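Removing Dye Bleed from Mixed-Color Bedding

Applies to cotton and cotton-polyester sheets, pillowcases and duvet covers. Do not use on silk, wool or anything labeled dry clean only.

Before you start

Keep the stained items out of the dryer. Heat sets loose dye, and a stain that has been through a full drying cycle is much harder to lift. If the load is still in the washer, take out the item that bled and leave the rest damp.

Check the care label for a bleach symbol. A plain triangle allows any bleach. A triangle with two diagonal lines allows oxygen bleach only. A crossed-out triangle means stop and rewash with detergent alone.

Testing for colorfastness

Mix a teaspoon of oxygen bleach into a cup of warm water. Put one drop on an inside hem, wait ten minutes and blot with a white cloth. If color transfers to the cloth, do not soak the item.

Soaking

1. Fill a tub with enough warm water to cover the fabric. 40 °C is suitable for most cotton.
2. Dissolve the oxygen bleach fully before adding the fabric. Use the dose printed on the package.
3. Submerge the sheets and press out trapped air.
4. Soak for eight hours, turning the load twice.
5. Drain, then wash on a normal cycle with an extra rinse.

Repeat if a tint remains. Two soaks are normal for red dye on a light ground.

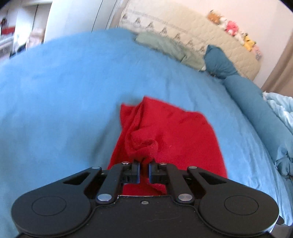 Sorting afterward

Wash new reds, navies and blacks separately for the first three loads. Dye catcher sheets help with small amounts of loose color – they do not replace sorting. Spin at 600 rpm or higher so that damp items do not sit against each other, and unload as soon as the cycle ends.

Line dry the treated items and inspect them in daylight before ironing.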